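4.2 Reporting rules and what they leave out

Most of the good-practice documents now in circulation for simulated manipulation agree on the broad points. A benchmark should publish its task list, fix its random seeds, state how many trials were run and say what counted as a success. We have no quarrel with any of this. Our doubt is whether a group that follows all of it has told the reader anything useful about how its policy will behave outside the simulator, and in the set of reports we reviewed the answer was usually no.

We read 52 evaluation reports that claimed to follow the Drilano reporting rules, either in full or "in spirit" (a phrase we met more often than we would like). Of these, 16 gave enough detail for a second group to rebuild the starting state of a trial. The rest gave the name of the scene, the names of the objects and a success rate. The Drilano text does ask for "a description of scene variation", but it sets no lower limit, and one report met the clause with the words "poses are randomised". A rule that can be met in three words is not doing much work.

The trouble is worst in tabletop tasks, where the scene looks too plain to need describing. A table, a cup and a pen are taken as read. Yet the choices hidden in such a scene are many: how far apart the objects may be placed, whether they may lie partly outside the camera's view, how the table is turned relative to the camera, which textures are drawn and from how large a pool. Figure 3 shows one view of a rendered tabletop with two objects near its margins.
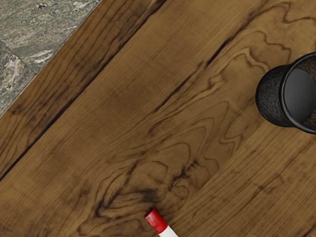
Figure 3. Rendered tabletop seen from above, with a black cup at the right, a red-capped white marker at the bottom and stone flooring at the upper left.

We asked whether the written protocol for a benchmark would let a reader decide if a given view is a fair test item, a hard one or an invalid one. For the Motwood suite it would not. The protocol says that all task objects must be "present in the workspace", which is a statement about the simulator's state and says nothing of what the policy receives as input. An object with half its body out of view is present. So is one wholly out of view, if the workspace is drawn wider than the image. Two groups could apply the sentence honestly and end up with test sets of quite different difficulty, and their success rates would then be printed in the same column of the same table.

The Nomura guidelines do better here. They ask for a visibility figure per object, computed from the renderer's own masks, and for the share of trials in which any object falls below a stated value. This is cheap to do. A simulator knows exactly which pixels belong to which object, and to leave that knowledge unused seems careless. Our complaint is that the value itself is left to the authors, who may choose it after seeing the results. Eleven reports in our set gave a visibility figure. None said when the cut-off had been chosen.

Surface texture raises a related point. Strongly figured wood grain, with dark streaks and curved lines, gives a vision model edges that have nothing to do with the task. Whether this makes the test harder depends on the model and on what it was trained with, and we make no general claim. But the usual practice of stating only the number of textures ("over 2,000 materials") tells the reader nothing about how the training and test pools were split, or whether they were split at all. A large number has come to stand in for a proper account. We suspect it persuades reviewers, and it should not.

It may be objected that fuller rules place a burden on small groups. Tariq Rana, who commented on an earlier draft, put this to us firmly, and he is right that every added form has a cost. We would answer that most of the items we ask for can be written out by the simulator at the start of each trial with almost no human effort – the camera pose, the object poses, the texture identifiers and the visible fraction of each object. What costs time is rebuilding them afterwards from a paper that did not record them. We tried this for the Droltitz tasks and gave up on most of them.

We are less sure what to do about rules that ask for example images. Every standard we looked at encourages them and none says how they should be picked. An image chosen by the authors shows that such a view can occur. It gives no idea of how often it does, and this applies to Figure 3 as much as to any other. A modest fix would be to require that printed examples be drawn by seed from the test set, with the seed stated in the caption.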